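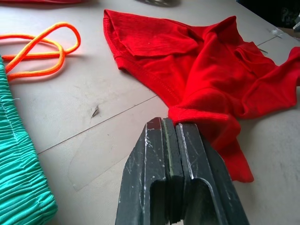 Fold it while you're still mad at it: an hour at the Cloutier street clothing swap

Oct 9, 2026

42 shares Comments (4)

She does not want her name in this. "Put the swap in, put the address in, leave me out." Fine. She has run the sorting table at the Cloutier clothing swap for six years, she talks fast and she folds the whole time she talks.

Mostly T-shirts. That's what people bring.

"Everybody thinks it's going to be coats," she says. "Coats are easy. Coats go on a hanger, done. It's the T-shirts that eat your Saturday. Jersey won't lie down. You smooth one side and the other side creeps up."

The August swap took in 1814 pieces, she has it written on the inside of the cupboard door in marker. 589 of those were T-shirts. I asked what happened to the rest and got a look. "Pants. It was a lot of pants."

So how do you start on a crumpled one? Find the hem first. Not the collar, which is how I do it, and apparently how most people do it.

"The collar's curved, it lies to you. The hem is straight, or it was straight when they sewed it. Look for the two rows of stitching. Get hold of that and you know which way the shirt is facing, even if the rest of it's in a heap."

Red knits are her favorite to sort, whites are the worst. Red shows you the folds, she says, the tops of the wrinkles catch the light and you can see where the cloth is doubled under. On white you're going by feel. Black is nearly as bad and it picks up lint from evrything else on the table.

The table matters. Pale top, nothing on it but the shirt you're doing. They had a patterned oilcloth on there at one point and she took it off after a week. "I was trying to pick the flowers up."

I tried one. Pinched the hem, lifted, and the whole thing swung around and landed in a worse heap than before. She didn't laugh, much.

"You pulled up. Pull out. Away from the bunch, low, keep it near the table. When you see lines going up into the shirt from your fingers, stop, that's enough. Any more and you're stretching it. Then your other hand goes looking for the sleeve."

And if a corner's hanging loose?

"Leave it. Do the corner last."

Second try was better. Third one she refolded when she thought I'd gone for coffee.

They don't take much gear. A Droltine steamer that leaks, a stack of Jikcombe crates for the sizes, a lint roller on a string. No folding boards. She's tried one, hated it. "You spend longer lining up the board then you do folding." Every shirt goes in thirds, then in half, hem tucked inside so the pile doesn't slide. Sizes go on masking tape on the crate and not on the shirt — people were going home with an L on their back.

What gets turned away? Less than you'd think. Stretched hems are fine, faded is fine. Stains go to the rag bag, so does anything where the stitching has let go the whole way around. A few inches of loose hem goes in the mending crate, which the Oritz sewing group picks up on Mondays. They did 99 pieces over the summer and most were hems.

Last question, does she fold at home?

"No. Chair."

She went back to the pile. Next swap is the last Saturday of the month, doors at ten, bring them clean. Folded is nice, but she's going to redo it anyway.

Comments (4)

hemline_hattie: Tried the hem thing tonight on a basket of kids shirts. Works. Took me a bit to stop grabbing the collar.

Pdx transplant: do they take baby clothes?? went last time and didnt see a crate

millrow: @Pdx transplant yes, under the table on the left, ask

gus44: I am also a chair person

Contact us | © 2026 | Back to top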